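About Dultstead Dolls

Small studio, two makers. Sculpted and costumed dolls, limited sets, some one of a kinds. Been at it 9 years, started at Yaa's dining table in Skellwood and moved to the back half of the old Odoi building when the dining table gave out.

Yaa Boateng — sculpting, painting, all the faces. Trained as a dressmaker first, so she is fussy about necks and shoulders. If the collar doesn't sit right the head gets done over.

Dong-hyun Gil — wigs, shoes, furniture, shipping. Also answers the phone. Please be patient, he may have glue on his hands.

What we make

Storybook sets, bride dolls, grandmother dolls, babies. Most stand 16" to 28". Every set is numbered and signed on the back of the neck, certificate in the box. Our biggest edition ever was 300 (the Gonico Sisters, sold out, please stop asking, we love you). Most are far smaller. When an edition closes the molds are broken up. No reissues.

Costumes are cotton, silk or wool. We use old lace when we can get it. Buttons are a weakness, Yaa has jars of them and won't throw any out.

Custom work

Yes, we take portrait dolls. Send three clear photos, front and both sides, plus hair color in daylight. Prices start at $500 and a two doll set with furniture can run to $2,000 + shipping. Half down, half when its finished. Allow four to six months. The list for December closes early every year so write soon if it's a gift.

Repairs

Restringing, wig replacement, small chips, missing fingers. We don't repair wax, sorry. Write before you send anything, parcels that show up with no name in them are a headache. 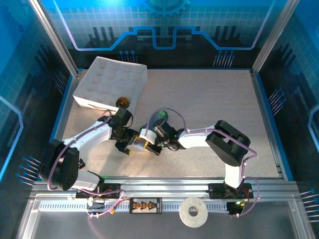 White tray with rounded square compartments, on a speckled surface.

Visiting

By appointment only. Stairs are steep, ring the lower bell. Finished dolls can be seen in the front room, and you may hold them if you ask. No food please.

Shipping is double boxed and insured, US and Canada. Overseas — ask for a quote. Layaway availble on anything over $300.

Email is best. We answer evenings, mostly.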